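Desk week, part two! I finally got the white table up against the plain wall, and I've been dragging everything I own onto it and off it again ever since. A few of you asked about the new corner after my last post, and it's still in its half-done state, so here are some notes.

The short version of how we got here: the old desk was brown, wobbly and full of drawers I never opened. Maricruz Arriaga came over in June and helped me haul it down two flights (she did the heavy end, I did the complaining). She took it home for her sewing room and painted it green, and it looks so much better at her place that I'm a little jealous.

The wall was the slow part. I put on two coats of a white from Ocampo, hated the first one for an entire evening, and then liked it fine the next morning. I haven't hung a thing on it yet, and I may leave it bare through the summer just to enjoy it.

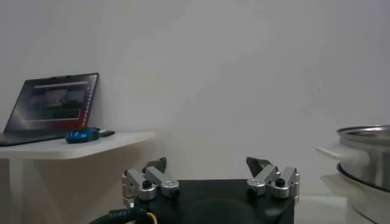 Yatziri Quezada

**Laptop end, Jul 2, 2022.** The black laptop lives at the left now, turned a bit to the right so I can see it from the chair. I love how the rounded corner of the table comes out against all that white wall! My hip loves it too, after years of walking into the old desk.

**The blue thing.** Yes, it stays out by the laptop, right near the front edge. I like one bright color on a white table, and that shiny blue makes me happy every time I sit down. Maricruz voted for putting it in a drawer. There are no drawers anymore, Maricruz!

**Screen.** I keep it pretty dark, with the little column of icons down the right side. I tried them along the bottom for a week and kept opening things by accident with my sleeve on the trackpad, so back they went.

**What's coming.** A lamp, for sure. I have my eye on the Lelis clamp one, but I want to hold the clamp up to the table first, because I'm worried about that rounded edge. There's also a Pultomance shelf in my cart that has been in my cart so long it feels like a family member. If I do buy it, it goes up high and it gets plants, no paper. Paper is how the last desk got away from me.

**Small stuff.** Still looking for a chair mat that doesn't curl. If you've had good luck with one, leave me a comment, and tell me what kind of floor you have (mine is old and slopes toward the door, so everything with wheels has opinions).

More pictures when the lamp gets here.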